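**Cartesian replanning stalls when the target sits next to a box edge**

**hcarvalho** — July 25, 2023

Running the Tremura planner against a button-press task. Three button boxes on a patterned mat, target box chosen per episode, gripper closed, straight descent onto the red cap. The two gray-white boxes are fine. On the orange one the planner returns a valid path, then the controller aborts before contact with `PATH_TOLERANCE_VIOLATED`.

Joint tolerances are default. Controller loop is healthy, no missed cycles in the log. It aborts at the hover pose, before the final segment is sent.
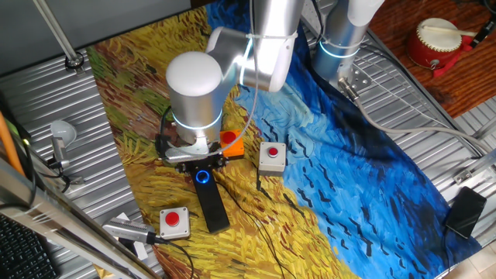
I have already re-run hand-eye calibration and the abort is unchanged. The hover pose also comes out left of the cap, which I assumed was a separate problem. Box poses come from the overhead detector, published at 50 Hz, and the planner takes the latest one at each replan.

**ebogilvie**

Not a separate problem. If your pose estimate flips between two hypotheses, each replan moves the goal sideways and the blended trajectory starts outside tolerance. Log the target pose during the descent and plot y.

**rgouveia**

Disagree. We had this abort on the Lamitz cell with a static goal. The time parameterization was resampling from the planned state instead of the measured one. Set `start_state: measured` and try again before touching perception.

**ebogilvie**

That would fail on all the boxes. He says two of them work.

**rgouveia**

Unless the orange one needs a different arm configuration. Lag grows near the joint limits.

**hcarvalho**

Plotted it. Target y jumps 6 mm between consecutive replans, only on the orange box. It's sitting on the yellow part of the mat print, so the color segmentation is probably leaking — I threshold on hue. Also tried `start_state: measured`. Aborts are less frequent but still there.

**nbaptista**

Drop the hue threshold and segment on depth. And latch the pose once you reach hover.

**hcarvalho**

Latching at hover clears the abort. The lateral offset remains. Depth segmentation is next, will post the config if it holds.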